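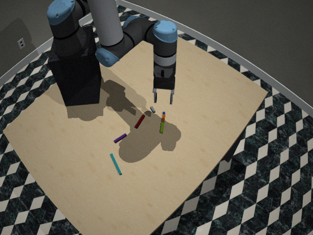

夹爪选型这件事，在 Greltside 拖了整整一个秋天。九月开会时大家一致同意“先在仿真里比一比，很快的”，会议纪要里这句话至今没人去改。候选有三家：Dedeo 的平行二指，Longo 的加长指，还有 Lidetti 那套自带控制器、价格也自带气势的。比法很朴素：同一条臂，同一张木纹桌，同一堆彩色小条，轮流换手去抓。橙色那条和绿色那条首尾相接，蓝色的又贴在橙色另一头，旁边斜着一块灰色短条，两指张开悬在它们上方，里面还什么都没夹。我们管这种摆法叫“排队”，三家销售的演示视频里都没有出现过它。

## 关于这一页

本来想做成对比图墙，三家夹爪并排，配色统一，看着像正经报告。后来 Viola Marchetti 提醒我，仿真里三套模型的材质精细程度差得离谱，并排放等于在比谁家的建模师更闲。所以图只放一张，其余的用字写。想看全部渲染的同事，请去共享盘，文件夹叫“最终版”，别进“最终版2”，那里面是旧的。

**图注：** 抓取前的悬停姿态。臂的各个关节顶着浅蓝色的盖子，腕部垂直向下，指面是灰色金属，内侧有深色垫。桌面上那一大片影子是臂投下来的，一直盖到绿色小条那边，请先记住它，后面讲相机的时候还要挨骂。

## 怎么比的

每家夹爪跑 2000 次抓取，小条的位置和角度随机撒，撒完等它们静下来再动手。抓起、抬高、平移、放下，四步都过才算成功。抬起来又掉了的算失败，夹起来一条顺带捎走邻居的也算失败。后面这条规则是 Riet Mulder 坚持加的，她的原话是：“顺手牵羊在仓库里也叫丢货。”

控制器统一用我们自己的，阻抗参数调好之后封存，密码由 Natalina Mancuso 保管。这么做有前科可循：上一次比相机，有人在第三天偷偷把增益调高了一点，理由是“看着它犹豫很难受”。

指尖摩擦系数三家取同一个值。Lidetti 的技术支持来信抗议，说他们的胶垫明显更涩。我们回信请他们寄一副样品来测，信发出去以后，对方就非常安静了。

## Dedeo：老实人

失败 223 次。

张开够宽，闭合够慢，力度曲线平得像没睡醒。单独一条躺在桌上的时候几乎不出错，碰到排队的就开始为难：指头厚，往缝里一插，先把邻居推开半个身位，再去夹原来那条，结果原来那条也转了个角度。看回放的时候很像在自助餐台前找位置的人。

失败里有 166 次都是这么来的。换句话说，要是小条之间肯保持一点社交距离，它的成绩会漂亮得多。可惜料箱里的零件从来不听这个。

优点也得写上：模型文件一次导入成功，坐标系朝向是对的，单位是米。做过这行的人应该明白这三句话加起来有多感人。

## Longo：长指头的烦恼

失败 215 次，比 Dedeo 少一点点，少到 Diễm Lã 把种子换了一组又跑了一遍，名次就翻过来了。所以请各位别在组会上说“Longo 赢了”，也别说“Dedeo 赢了”，说“差不多”就行，虽然这三个字写不进采购申请。

它的指头细长，插缝确实利索，排队的小条能从中间单独拎出一条，干净得让人想鼓掌。麻烦出在抬起之后：指头长，杠杆也长，夹在偏一点的位置，小条就慢慢地、很有尊严地转下去，最后竖着挂在指尖。严格讲没掉，平移也过了，放下的时候才一头栽倒。

为了这种情况算不算成功，我们吵了一个下午。Vittoria Martinelli 认为放到了就是放到了，姿势是个人自由。Riet 认为下一道工序要的是平躺的零件。最后按 Riet 的来，因为下一道工序归她管。

## Lidetti：自带主见

这一家没有可以并列的数字，原因写在下面，免得有人以为我们漏了一格。

它的夹爪接口必须经过自家控制器的仿真插件，而那个插件对“抓取”有自己的理解。你发闭合指令，它先判断你是否真的想闭合。位置偏一点，它会体贴地替你修正，修正之后的轨迹和我们的阻抗控制打架，于是整条臂在桌子上方轻轻地抖，抖到超时。

关掉修正需要授权文件，授权文件需要填表，表里有一栏是“预计年采购量”。Vittoria 填了“视测试结果而定”，系统提示请输入数字。

目前的状态是等。等到了再补跑，补完更新这一页。

## 顺便说说相机

夹爪比完，大家又想起识别那一环。俯视相机和腕部相机各跑了一轮，结论不太光彩：俯视相机最大的敌人是我们自己的臂。臂一伸过去，影子就罩在小条上，边缘还一团一团的，分割网络把其中一团认成了零件，并且信心十足。夹爪随后去抓那块影子，动作标准，落点精确，闭合，抬起，放下。四步全过，除了手里没有东西。

腕部相机不怎么受影子的气，但靠得太近，两根指头占掉不少视野，遇到长条只看得见中段，角度估计就开始随缘。Diễm 现在的做法是先用俯视粗定位，臂移开时拍，再用腕部看最后一眼。代价是每次多花大约两秒，Riet 对这两秒的看法我就不转述了。

还有一个小发现：深红那条在影子里很容易被认成紫色那条。给它们换颜色要改配置，改配置要重新生成所有场景，所以目前的解决办法是大家口头上都知道这件事。

## 几个常被问到的地方

**地板为什么是菱形花纹？** 场景模板自带的，墙上的插座也是。Natalina 试过把地板换成纯灰，俯视识别的分数几乎没动，于是又换了回来，理由是看久了纯灰会困。

**插座能用吗？** 每个新来的实习生都问。

**真机什么时候上？** Dedeo 和 Longo 各有一副样品在路上，Longo 的那副据物流显示已经到过一次了，后来又走了。

**数据能不能给别的组？** 能，找 Diễm 要。拿走之前请先看说明文件里关于“竖着挂”的那一段，上次有人没看，把它们全算成功，写进了幻灯片，还加粗了。

## 待办

- Dedeo：跟厂家要一副薄指头的模型，再跑一遍排队的场景
- Longo：抓取点改到靠近重心，看看还转不转
- Lidetti：表里那一栏，Vittoria 准备填 1
- 俯视相机：训练集里加入带臂影的空桌面
- 共享盘：“最终版2”改名，负责人待定

更新于 2025年2月8日。发现错误请直接写信给 Viola，写给我的话我也是转给她。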